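Comment un conseil municipal prend-il une décision ?

Une commune est administrée par un conseil municipal. Ses membres, les conseillers, sont élus par les habitants majeurs inscrits sur les listes électorales. Le maire est ensuite élu par les conseillers, parmi eux.

Prenons la commune de Tatitz, qui compte environ 2000 habitants. Son conseil se réunit à la mairie, à 17 heures. La séance est publique : les enfants peuvent y assister, sans prendre la parole.

La liste des sujets à traiter s'appelle l'ordre du jour. En avril, celui de Tatitz comportait 12 points. L'un d'eux concernait la rue Skaslow : fallait-il y limiter la circulation des camions ? 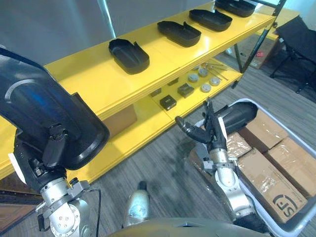
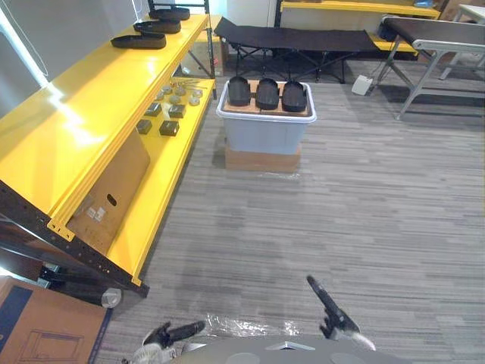
Étagères jaunes à deux niveaux, avec des objets noirs sur le plateau supérieur.

Un conseiller présente d'abord le projet. Il indique son coût, les rues concernées et les avis recueillis auprès des habitants. Les autres conseillers posent des questions. Ils peuvent proposer de modifier le texte : cette modification est un amendement.

Vient ensuite le vote, le plus souvent à main levée. Chaque conseiller peut voter pour, voter contre ou s'abstenir. Le projet est adopté s'il obtient la majorité des suffrages exprimés. Les abstentions ne sont pas comptées dans ce calcul.

La décision adoptée s'appelle une délibération. Elle est transmise au préfet, qui représente l'État et vérifie qu'elle respecte la loi. Elle est aussi rendue publique.

Petit lexique
Suffrage : voix donnée lors d'un vote.
Séance : réunion du conseil.
Préfet : représentant de l'État dans le département.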